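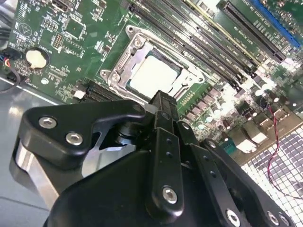

Margaritis 拆解工位,五月,下午

372 号运行中途停机。任务是拨开 CPU 插座的压杆,机箱侧躺,主板留在机箱里没拆。夹爪在插座下缘做接触搜索时没有在接触点停住,继续往下压,后来才触发保护性停止。人没有受伤。复位的时候机械臂又动了一次,这件事比压板子严重,单独写在后面。

当时在场的是 Amrit Gill 和我。Audrey-Anne Dhillon 是后来到的,日志主要是她读的。

一、经过

14:10 开始。换了一台机箱,重新做了台面标定,残差正常,没有记具体数。机箱电源线已拔,按过开机键放电。主板上的纽扣电池没有取,按现行流程,这一步排在取 CPU 之后。

14:20 到 14:35 跑了几次空走,手指停在插座上方,不下探。空走时速度滑块在低档,轨迹没有异常。Amrit 确认压杆一侧没有线挡着。左边那束细线离夹爪支架比较近,但没有碰到,我看了两遍。

14:38 把速度滑块推到 100,正式跑。接近段正常,姿态调整正常,进入接触搜索。搜索段的程序速度是每秒 4 毫米,沿工具方向下探,接触力到 3 牛就停,退 1 毫米,然后再往压杆方向走。搜索距离上限 12 毫米。

我看着手指过了该停的高度,没有停。声音上没有什么特别,就是主板往下弯了一点,Amrit 先喊的停。我手伸向急停,还没按到,控制器自己进了保护性停止,示教器弹出关节力矩超限。

停下来以后手指顶在固定架下方的板面上,主板明显受力。机箱没有移位,夹具夹得很牢,这次反倒不是好事,力全部由板子吃掉了。

14:41 我在示教器上确认报警,准备切到手动,把手指往上退。确认之后机械臂又向下走了一小段,再次停机。两次之间我没有按启动,也没有碰使能键。Amrit 当时站在光幕外面,手里拿着塑料撬片,本来打算等我退开以后去看插座。他没有进去。

14:43 按急停,断伺服电源。用制动释放一个关节一个关节地松,手托着腕部,把手指抬离板面。松第三轴的时候腕部往下沉了一下,托住了,没有再碰到板子。

二、损坏

手指尖端轻微变形,放在平板上能看出翘,用塞尺没有量,反正要换。手指后面的关节转动没有卡滞,连杆也没有看到裂纹。夹爪左侧支架的两颗内六角螺钉划线没有错位。

主板在插座下缘有一处压痕,阻焊层破了,露铜,能看到一条走线断开。固定架没有变形。CPU 还在插座里,没有取出来,不知道针脚情况。这块板子本来就是拆解料,不用赔给谁,但是要从 Pimstead 那批的完好率统计里扣掉,记为工位损坏,不要记成来料损坏。

电池附近没有压到。看过,没有发热,没有气味。15:00 以前把电池取了,单独放进绝缘盒。

三、第一个猜测(错的)

我一开始认为是高度估计错了。CPU 顶盖反光很强,腕部相机里几乎是一片白,之前就有过顶盖区域深度缺失、插值插低的情况。右边供电区的电容也反光。如果插座平面估低了几毫米,搜索起点就会偏低,手指可能一开始就已经碰上了。

Amrit 不同意。他的理由是就算高度错了,搜索段是靠力停的,高度只决定从哪里开始找,起点偏低顶多是一进搜索就停。他说得对。我还是把深度图翻出来看了,顶盖中间确实缺一块,但插座平面是用固定架边框上的点拟合的,没有用顶盖上的点。拟合高度和我们用高度尺量的差不到 1 毫米。高度没有问题。

在这上面花了将近一个小时。下次先看力曲线。

四、日志

Audrey-Anne 把三路日志对了时间:控制器、力传感器网关、Lorix 任务层。我按她的记录抄在这里。

力传感器网关是 Cavix 的那个小盒子,数据走腕部线缆下来,再转到任务层。这次运行从进入接触搜索之前开始计数,包序号一直连续,到 692 号包为止。692 之后没有新包。任务层里的力数值从这里开始是一条直线,停在 0.8 牛,小数点后几位完全不变。真实信号不会这样,机械臂静止的时候底噪都有零点几牛的跳动。

数据中断了 1,635 毫秒。之后网关重新连上,第一个有效包就远超接触阈值,已经接近传感器的量程上限。任务层收到以后发了停止,但几乎同一时刻控制器自己的力矩监控也触发了,先后分不清,两边时钟的误差比这个差值大。

按每秒 4 毫米算,1,635 毫秒是 6.54 毫米。中断开始时手指离板面还有一段距离,剩下的就是压进去的行程,包括板子弯曲和手指自身的弹性。和现场看到的对得上。

所以当时的情况是:任务层以为力一直是 0.8 牛,没有碰到东西,就继续往下找。搜索距离上限 12 毫米还没有走完,这道限制也没有起作用。

五、为什么没有检查数据是否过期

本来有检查。Lorix 的力输入模块有一个超时参数,超过设定时间没有新包就报故障并停止运动。Audrey-Anne 查到现在工位机器上这个参数是零,零表示不检查。

版本记录里看得到是什么时候变的:三月份做离线回放的时候,回放文件里的时间戳是旧的,超时检查会一直报错,就把它设成零。改动是我做的,写在回放用的配置里。后来合并配置目录的时候,回放配置覆盖了工位配置。合并也是我做的。启动日志里有一行提示“force input timeout disabled”,级别是 info,和几百行别的东西混在一起,两个月里没有人看到。

这件事没有什么好解释的,记下来。要改的是:

零不能再表示关闭。要关闭必须写明 off,而且只有在回放模式下才接受。真机模式下读到 off 或者读到零,直接拒绝启动。

超时设为 20 毫秒。按现在的搜索速度,这段时间内走不到 0.1 毫米。

六、为什么会断包

断伺服、不断传感器电源,把网关的数据接到笔记本上,手动慢慢转腕部。第六轴转到这次运行的角度附近时,包开始丢。往回转又恢复。重复几次都是同样的结果。

拆开腕部的线夹,传感器插头的锁紧环没有拧到底,线缆在线夹和插头之间绷直了,没有余量。第六轴转过去的时候线被往外拉,插头歪了一点。锁紧环松,所以拉得动。

上次换手指的时候拆过这个插头。Amrit 翻了换件记录,线夹位置那一栏写的是“同前”。我们两个都记不清当时有没有把线夹挪过。记录里没有照片,也没有尺寸。

另外有一点值得注意:标定和空走都用不到这个腕部角度。这次机箱摆放的方向和平时不一样,主板是斜着的,夹爪要转过去才能让手指对上插座下缘,所以之前一直没有暴露。前面的运行里也可能有过很短的丢包,只是没有在搜索段里发生。Audrey-Anne 在回查旧日志,找力数值连续不变的片段。

处理:插头换新,锁紧环拧到底后划线;线夹往上移,留出一个弯;全角度转腕部,包序号连续。旧插头留着,贴了标签,放在备件柜上层。

七、复位后的二次运动

这一条是安全问题,和断包没有直接关系。即使力传感器一直正常,只要发生保护性停止,复位时就有可能出现同样的情况。

搜索段的下探目标是由任务层连续下发的,控制器端有一个缓冲队列。保护性停止触发时,控制器暂停执行,但没有清空队列。任务层收到停止状态以后不再发新目标,也没有要求清空。示教器上确认报警,控制器认为停止原因已经消除,就把队列里剩下的几个点走完。走了 0.7 毫米,力矩再次超限,再停。

0.7 毫米是因为搜索段速度慢、点很密。如果是在接近段停的,队列里剩下的点对应的距离要长得多,速度也是另一回事。按 14:38 时的速度滑块位置,Audrey-Anne 算出来最坏情况可以走十几厘米。如果 Amrit 那时候手已经伸到插座旁边,结果就不一样了。光幕会挡一下,但是我们在手动退臂的时候经常用钥匙屏蔽光幕,这一点必须承认。

复现是在换下主板以后做的,台面上放泡沫块,人都在外面,速度滑块在最低档。人为触发保护性停止,确认报警,三次里三次都继续走。用急停代替保护性停止再试,急停以后队列会清空,不会继续走。所以平时按急停的时候我们从来没有遇到过,都以为确认报警也是一样的。

改动:

控制器端程序在进入任何停止状态时都清空队列,确认之后处于保持状态,必须重新按启动才能动。已经改好,用泡沫块重复了上面的测试,机械臂不动。接近段也试了,不动。

任务层收到停止状态以后,这次运行作废,不允许从中间继续。以前可以继续,是为了省时间,现在取消。

在新程序经过另一个人复核之前,所有保护性停止一律先按急停,再确认报警。写在示教器旁边的卡片上了。

光幕屏蔽钥匙从控制柜上拔下来,放 Audrey-Anne 那里。要用的时候找她,使用时速度滑块锁在最低档。

八、还没有做完的

力数值冻结的判断。超时只能发现没有新包,发现不了网关重复发同一个数。Amrit 提出连续若干个样本完全相同就报故障。想法可以,但要先看静止时的底噪分布,免得误报。他来采数据。

搜索距离上限 12 毫米太宽。高度拟合误差既然不到 1 毫米,上限可以收到 4 毫米。我怕机箱底板不平时会找不到接触面,先用 5 毫米跑几台看看。如果上次就是 5 毫米,板子还是会被压到,只是轻得多。

控制器力矩上限目前用的是出厂默认值,对主板来说太高。可以在搜索段单独降低。降太多会在加减速时误触发,需要试。

手指尖端考虑做成会先屈服的,加一段薄的颈部。打印件试过一次,太软,拨压杆的时候会滑。金属的还没画。

网关盒子断线后为什么要一秒多才重连,不清楚。已经给 Cavix 写了邮件,附上包序号和两段日志,等回信。

启动日志把所有和安全有关的配置单独列在最后,改用 warning 级别,启动前要人手动按确认。这个我来改。

九、恢复运行

17:50 装新手指,重新标定工具坐标和重力补偿。重力补偿标定后,腕部转六个姿态,力读数都在零附近,最大偏差 0.3 牛。

18:10 拔插头测试。机械臂在泡沫块上方慢速下探,中途由 Amrit 拔掉网关一侧的网线。报故障,停止,停止后没有再动。连续做了五次,都停了。第四次拔的时候线勾到了桌角,网关盒子被带得动了一下,之后把盒子用扎带固定在立柱上。

18:30 换一块报废主板,放在托盘上,不装机箱,只做接触搜索,不拨压杆。停得住,板面没有痕迹。又把托盘转到和下午一样的斜向做了一遍,包序号连续,结果一样。

今天不再跑完整流程。那台压坏的机箱移到架子下层,侧板没有装回去,里面的东西先不要动,Audrey-Anne 还要看断线的位置和插座针脚。

18:55 断电,气源关,钥匙已交。372 号运行的原始日志另存了一份,放在项目盘的故障目录下,不要随定期清理删掉。

补记:Audrey-Anne 回查旧日志有结果了。换手指以后的运行里又找到两段力数值不变的片段,都很短,都在接近段,第六轴角度和这次相近。换手指以前的没有找到。插头松动应该就是那次换件之后开始的。换件记录表加两栏:插头划线是否对齐,线夹到法兰面的距离。Amrit 已经把新表打印出来夹在板夹上。

再补:取下手指后看到关节轴的卡簧有一侧没有完全入槽。不能确定是这次压的还是装配时就这样。备用的那只夹爪也拆开看了,入槽正常。卡簧已换。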